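Kostum Robotics Club: call for participants, October intake
Student project, no robot experience needed 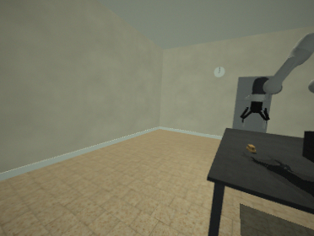 Our project this term asks whether practice in a simulator is any use once you move to a real arm. Plenty of people say it is. We've read the claims and sat through the demos, and we'd like to see it for ourselves before we write anything nice about it. You'll work in a simulated room with tiled floors, a clock on the back wall and a dark table, where a two-fingered gripper points down over a small yellow-orange block. It looks easy. Our first script, by Onni Saarinen, managed 9 clean pickups in 152 tries, and he was pleased with the 9.

We're looking for 21 participants. Each person does five sessions in the club room, always starting at 4:30 pm. In the first three you drive the simulated arm with a keyboard or a game controller. In the last two you try the same task on the club's real arm, which is older than some of our members and has its own opinions about where the centre of the table is. Half the group will skip the simulator and do all their sessions on the real one. You don't get to pick which half.

Who can apply: any student aged 16 or over. Under 18s need a signed form from a parent or guardian. If you've competed with a robotics team before, please tell us -- it doesn't rule you out, but it does change how we read your results.

What you get: a meal voucher for each session, and a copy of the report whichever way it goes. We can't offer course credit. We also won't promise that this will help you land a job in automation, whatever the poster from last year said.

We need two student helpers as well, to log attempts and reset the block. It's dull work and it has to be done with care. Helpers can't also be participants.

To apply, send a short note to Aino Karppinen through the club page, or leave one in the tray outside the workshop. Tell her which weeks you can't make. Questions about the software go to Rizal Liem. Applications close at the end of October.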